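Plavthorpe to welcome Zokness Puppet Theatre with new family show in November

Plavthorpe, 8 April 2026 - The Zokness Puppet Theatre will come to Plavthorpe Town Hall in November with its new production The Clockmaker's Goose. It is the first time that the company plays in our region, and we are very glad to have them with us.

The story is about an old goose who lives above a clock shop and who forgets, one winter, which way is south. With the help of the clockmaker's daughter she must find her family again before the snow comes. The performance lasts one hour without interval and is suitable for children from the age of 3. There are only few spoken words, so also families who are still learning English can follow it easily.

"When I saw this show in Brukardale, the children around me were completely silent, and then at the end they all wanted to speak to the goose," said Verena Moser, programme manager of the Plavthorpe Family Stage. "I knew on the same evening that we must invite it."

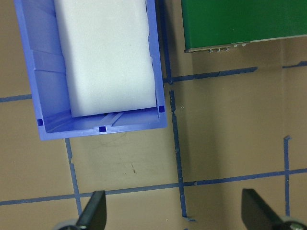
The puppets and the music were made in the company's own workshop in Brukardale. Director Ermira Nikolovski has worked on the piece for two winters. "We wanted a slow story," she said. "Small children have time for slow stories, if we give it to them."

The hall has 500 seats, and 100 of them are kept for school groups at a reduced price. Schools are asked to book before the summer holidays. The visit is supported by the Vasić Foundation, which also pays for a free puppet workshop on the morning of the show.

Tickets for the public go on sale at the Town Hall box office and at the Plavthorpe library in the first week of September - the exact day and the prices will be announced on the notice board of the Family Stage.

Press contact: Verena Moser, Plavthorpe Family Stage, Town Hall, Plavthorpe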